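Two-arm gear bench, gripper cameras and cable routing
Reading time: 3 min

jtoivonen
Second arm is on the bench in the Plostero shop and the gear pick task is limping along. Fingers are printed, red, with granular grip pads glued to the inner faces. Out of 52 attempts with a spur gear flat on the cloth, 33 ended in a clean lift. Most misses come from the finger tips riding over the teeth when the cloth bunches. Considering dropping the cloth for bare plate.

e_koskela
Keep the cloth. On bare plate the gear skates away as soon as one finger touches first. Stretch it tighter and clamp it at the rail.

siiri_lap
Disagree with Elli. I ran bare aluminum for a whole winter on the Puton arm and slip was never the problem, closing speed was. What is yours set to?

jtoivonen
7 mm/s for the last stretch. Slower than that and the Cammont controller starts hunting.

siiri_lap
Then it is not speed. Fine. I would still look at finger stiffness before blaming fabric. Printed fingers spread under load and the pads hide it.

toivo_j
How is the cabling strain-relieved? On my build the wrist cable snagged at cycle 2,104 and pulled the connector half out. The log showed it as a vision fault, so I spent two evenings recalibrating a camera that had nothing wrong with it.

jtoivonen
Loops at the joints with slack for full rotation, no chain. Supplies are on the floor under the bench, also the arm cables. I know.

toivo_j
Get them off the floor. A chair caster over a DC lead is a matter of time.

irjav
Seconding the floor comment. Tikkanen sells a slotted tray that bolts to standard extrusion, over a meter long, and it took me one evening in October to fit - most of that was finding the T-nuts. On the cloth I side with Elli, but hem it. A loose edge will find its way into a finger sooner or later.

e_koskela
Post what the wrist cameras give you, plus one from the head camera. Hard to argue about fabric from text.

jtoivonen
Wrist, head, wrist.

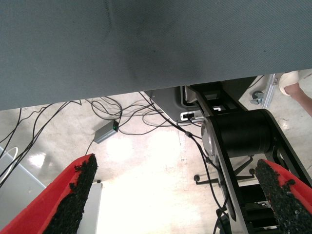
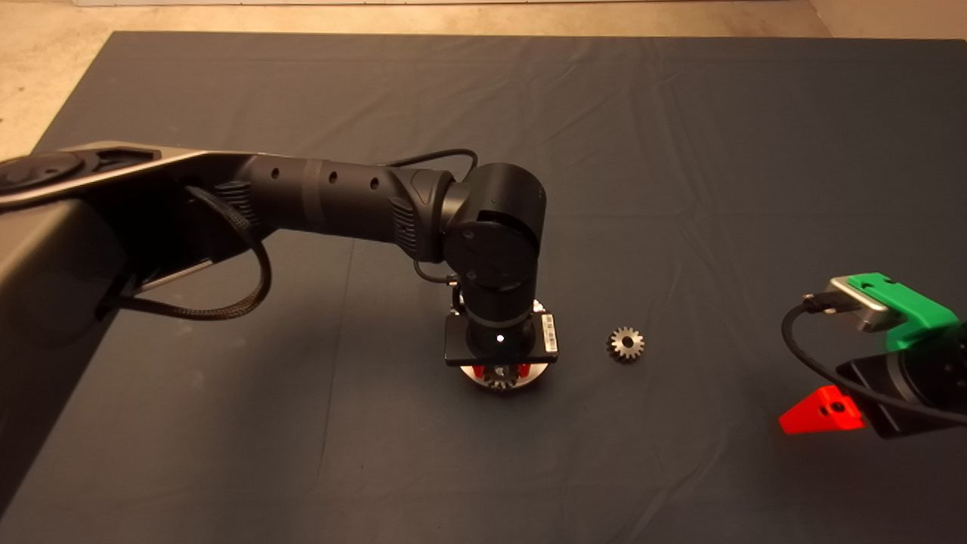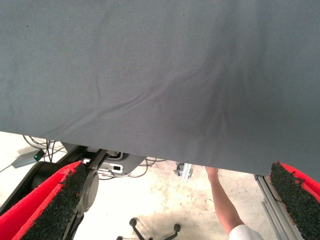 Last one: wrist camera, hand at the lower edge of the cloth, rail on the right.

toivo_j
The floor is worse than I assumed. Tray first, then argue about fabric.

siiri_lap
Wrinkles in the head view are smaller than I expected. I still want a stiffness number for those fingers.

jtoivonen
Will hang a weight off one tonight and measure at the tip.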